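Workshop tips: small wireless sensor boards on the home bench

By Gaetano Gentile
Oct 26, 2019

These are notes from building and rebuilding a set of battery-powered sensor nodes for my house and garage. Most of the tips apply to any small radio board with a microcontroller on it. My own nodes use a Ruvton radio module on a Wuvier carrier board, so a few details are specific to those.

Label before you flash

Put the node number on the board before you load any firmware. Use a strip of masking tape and a fine marker, and write the same number on the battery holder. I once flashed four boards in a row with the same address and spent an evening looking for a routing bug. Set the address in a header file of its own and change only that file between boards.

Keep the programming cable short. Mine was a long flat ribbon and it failed on every other upload. A short one works every time.

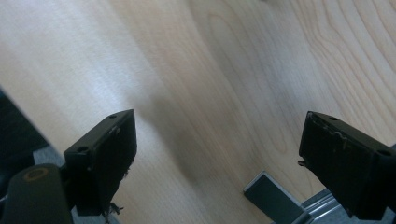

Radio range tests should be done with the node where it will live. A board lying flat on a bench behaves differently from the same board screwed to a joist. Start with two nodes and a packet counter, then move one of them a room at a time and write down the loss at each stop. For soldering and assembly I like a pale wood top, and the only thing I have against one is glare. Light coming in low can turn part of the surface almost white, and a clear plastic part or a cut lead is hard to find there. Move the lamp or turn your chair until the grain shows again. Do range tests with the antenna upright and the lid on the case. Metal shelves and foil-backed insulation will cost you more signal than a plain interior wall.

Batteries and sleep current

Measure the sleep current before you close the case. Put the meter in series with the positive lead, let the node boot, and wait until it has gone to sleep. If the reading stays high, check these in order:

The power LED. Remove it or cut its trace.

The voltage regulator. Many cheap ones draw more than the processor does.

Floating inputs. Set unused pins as outputs, or turn on their pull-ups.

The sensor itself. Power it from a spare pin and switch it off between readings.

My first garage node, before any of this, was dead in 11 days. With the LED gone and the sensor switched, the same type of cell went in last December and is still running.

Do not mix old and new cells in one holder. Clean the contacts with a cotton swab and a little alcohol, and let them dry before you fit the new set.

Keep alcohol and flux off the bench top too. Either one can mark a finish. A silicone mat or a scrap of hardboard under the work is enough, and it can be thrown out when it gets bad.

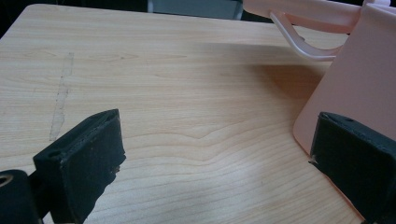
Logging

Have every node send a sequence number with each reading. A gap in the numbers tells you a packet was lost, and a number that goes back to zero tells you the board restarted. My attic node sent 1267 readings before its first restart, and the next restart came after 658. The cause was a cracked solder joint on the battery lead.

Save the raw log. I run a small script named Siltden that copies it to a second drive overnight, and I do the averaging on the copy.

Cases

Drill the cable hole in the bottom face so water does not run in. Leave a small loop in the wire below the hole. For the outdoor nodes I use Grasso boxes with a rubber gasket, and I tighten the lid screws a little at a time, going corner to corner.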